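Laundry-Work List
Filed under: Automation & Jobs
Search this archive Go

Re: folding arm at Jorkbridge – what happens to the table staff?

Azlan Yeoh wrote:
> We will get two folding arms in October. My people at the
> folding tables ask me if they must look for other work.
> How was it at your plant? Please be frank.

Dear Azlan,

I try to answer from our side, here at Hurnero. We run 2,000 pieces in a shift, mostly work shirts and T-shirts. Before the arm, six persons stood at the tables. Now there are four, and the other two went to sorting and repair. No one was dismissed, but one colleague did not like the change and she moved to Tavares.

The arm is slower than a good folder. Ours does roughly 80 pieces in an hour when the cloth behaves well. Thin cloth in bunches is the hardest for it, and there a person still has to step in and spread the piece by hand.

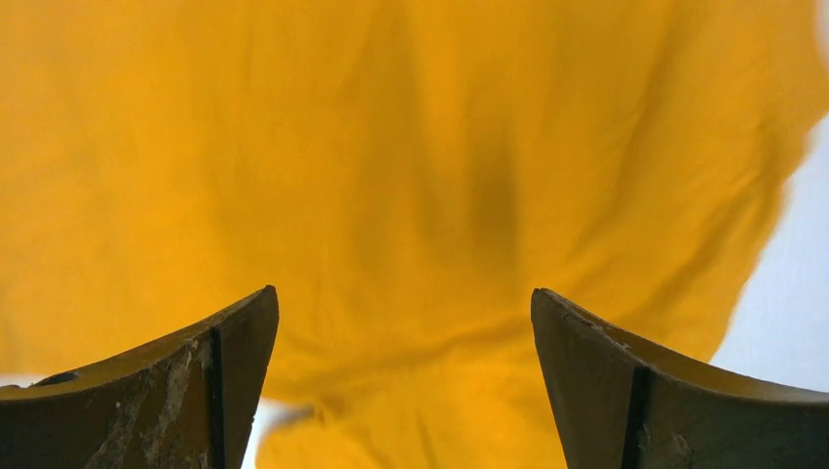 What the staff do now

The work became more watching and less lifting. My colleagues say the shoulders are better and the day is longer. They also had to learn the stop button, the restart and the fault list, and I think this learning should be paid as skilled work – with us it took long talks before it was.

Sleeves are the second trouble. If a sleeve is twisted, we prefer to put it straight before the arm begins.
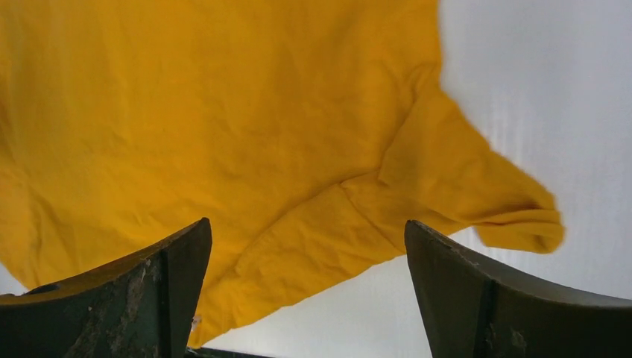

Yellow T-shirt with one sleeve out to the side, gripper open.

My advice is to ask your folders before the arms are placed. Ours were asked after, and we had to move the whole station 2 meters because the carts could not pass.

If you want our training sheet, please write to me off the list.

With kind regards from Hurnero

74 views | 2 replies | Share this thread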